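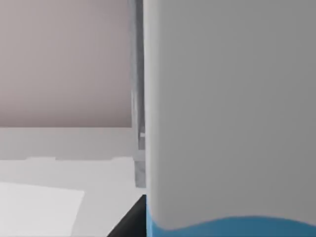

Jollovell wants 284 a month for their kitchen simulator, and I've had the trial open since January, so here goes. Short version: good product, wrong price, terrible manual. The pitch is that you rehearse your arm on kitchen chores before you buy any hardware. Fine. Sensible even. But look at what the close view gives you, a big gray finger filling the right side, blue band at the bottom, a bit of counter and a white sheet left over. Try judging a grasp from that. I kept switching views just to work out where the counter was. Some people will say a close view is supposed to be close. Sure. Then give me a default that backs off a little, and don't bury the setting in the third menu.

Tradeo does bury less. Costs 363 though, and the kitchen they ship is ugly.

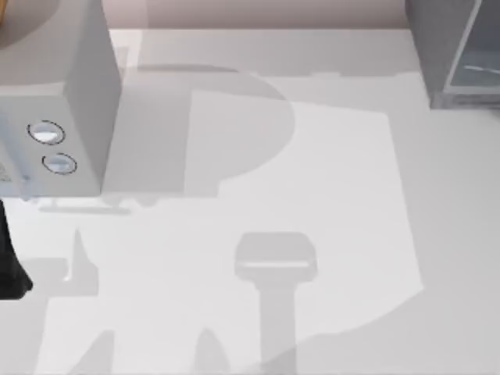

p. 90

What Jollovell gets right is the light. Shadows everywhere on that tabletop, the gripper's own included, layered over each other in gray. Annoying to look at. Also exactly what I'd want, becuase my real counter is a mess of shadows by four in the afternoon. Cheaper kits skip it. Fawzy's demo is lit like a dentist's office and I don't trust one result out of it.

Saoirse Nic Giolla disagrees with me, loudly. She ran 200 attempts in both and says the light made no difference to her. Ok. Different arm, different chores. I'd still pay for the shadows.
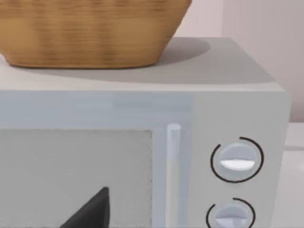 Not at that price, mind you. There's no small plan. One person in a garage pays the same as a lab, and support is a form that answers by the next morning, maybe. Ekidport at least sells by the hour. Rougher physics, drawers that jitter, but you can try it over a weekend and walk away owing pocket change.

So. If Jollovell added hourly billing I'd tell everyone to get it. As things stand I'd do the trial, export what you can (the export button works, suprisingly) and cancel before the card gets charged. Mine goes at the end of the month.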